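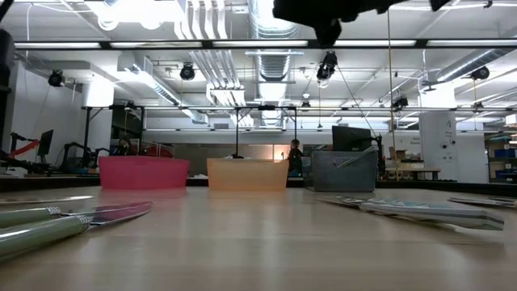 Fishcakes falling apart in the pan

Posted by Jessie Haldane, June 27, 2023

I made smoked haddock fishcakes for the second time and they broke up as soon as I turned them. I used leftover mash with butter and milk in it, one egg, spring onions and a coating of dried breadcrumbs. They tasted fine but looked like hash. Can I still use leftover mash, or do I have to boil potatoes specially? I need to make a batch for my dad's birthday in July.

Mhairi Purves

Your mash is too soft. The butter and milk are fine on a plate but they stop it holding. Boil floury potatoes, drain them, put them back in the hot pan for 5 minutes with the lid off, then mash with nothing added. Leave the egg out of the mix and use it for the coating. Chop the onions very finely, as big bits make cracks. 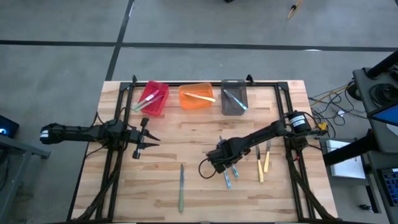
Knives in and beside the coloured bins

Shape them, then chill for an hour before you flour, egg and crumb them. Turn them once only, with a wide fish slice.

Tin-yau Fung

I just use tinned salmon and never have this problem.

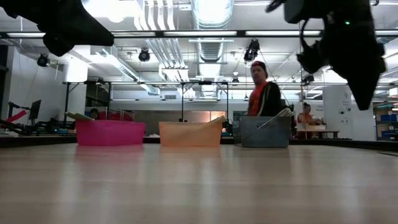
If you do stick with haddock, squeeze it in kitchen paper after poaching. You can also bake them on an oiled tray, and then there is less turning to do.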